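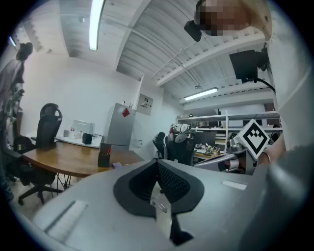 View from a gripper's camera, desk area task, second operator's side visible.

Handheld grippers: discarding episodes with other people in view?

Posted by kumaresan_iyer, Wednesday, 9:40 am

Category: Data Collection > Handheld Devices

We are gathering demonstrations for the Jollerska tabletop set with two-hand gripper rigs. Current count is 829 episodes, one operator per episode, fiducial on each gripper for width and relative pose. The attached view is typical of the office room: table with a pen holder, chairs, counter and shelving behind, and a second person standing at the left edge.

My question is about filtering. Fiadzo's export script flags any episode where a person other than the operator is detected in more than 50 consecutive images. That removes 17 percent of what we have. Do you drop these, mask them, or leave them in?

Kumaresan Iyer

---

vakcombe_ops wrote:

Leave them in. The policy will be deployed in rooms with people walking through. If every training episode has an unoccupied background, the first passerby is out of distribution. We dropped them for the first Vakcombe set and had to re-collect.

---

tl_hargrove wrote:

Disagree, at least for a set this size. With 829 episodes you don't have enough variety for the encoder to learn that the bystander is irrelevant. If the same coworker stands on the left during every pick and is gone during every place, the model will use that as a phase cue. I have seen it happen with a door.

Check the correlation before you decide. Split each episode by phase, count bystander detections per phase, compare.

---

kumaresan_iyer wrote:

Ran the split. Detections are fairly even across reach, grasp and transport, higher in the last second or so. That matches people moving in to reset the table before the operator presses stop.

---

tl_hargrove wrote:

Then trim the tails and keep the rest. Cut at gripper open plus a fixed margin. Don't rely on the stop button.

---

mesh_and_bolts wrote:

Separate issue. Look at the marker in your picture. It is turned at an angle to the camera. What is your detection rate on it over a full episode? We run Kudurard mounts and lose the tag past a certain tilt, then the width signal gets interpolated and nobody notices until replay. I would worry about that before bystanders.

Also, there is a fluorescent fixture lit near the top center of the view. With a fixed exposure you may get banding. Match shutter to mains.

---

kumaresan_iyer wrote:

Tag detection is roughly 7 misses per hundred images, mostly during handoff when the wrists rotate. Gaps are short. Exposure is locked and I have not seen banding, but I will check the raw files.

---

vakcombe_ops wrote:

Misses clustered in handoff are worse than the same number spread out. That is the part of the task where you need width most. Log gap length, not the average rate.

On the original question, I still say keep all of them. Trimming tails is fine. Dropping 17 percent on a person detector is throwing away good grasps.

---

tl_hargrove wrote:

Fine for the grasps. I would still hold out the flagged episodes as a separate validation split and train once with and once without. It costs one extra run.

---

kumaresan_iyer wrote:

Will do both runs. The new batch starts in March, so I can change the reset procedure before then: operator presses stop, and only then does anyone approach the table. I'll post gap lengths when the log is done.

---

Tags: demonstrations, filtering, fiducials, two-hand

Contact the moderators | Copyright forum members and contributors | Back to top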